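Pay me for my bottles 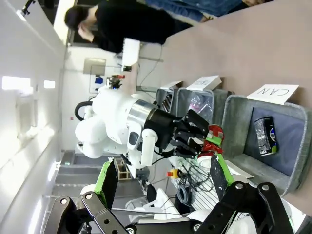 Cans in one bin, bottles in another.

When I moved to this country, I was surprised that the shops here do not take the bottles back. In the town where I grew up, each bottle had a small value, and as children we knew this value very well. One November I collected 200 of them and bought my first pair of winter boots.

Here we have a campaign instead. Every year the council sends a leaflet which asks us to be responsible. I read it, I agree with it, and then I walk along the canal behind Eretti and see the same cans in the grass.

I do not believe that people in my old town were better. They were paid, that is all — and what one person dropped, another picked up before the evening. Some say a deposit makes shopping more expensive for poor families. I take this seriously, but the money comes back when the bottle comes back, and a leaflet gives nothing back.

The shopkeepers complain about the space. My uncle's shop was 14 square metres, and he found a corner for the crates.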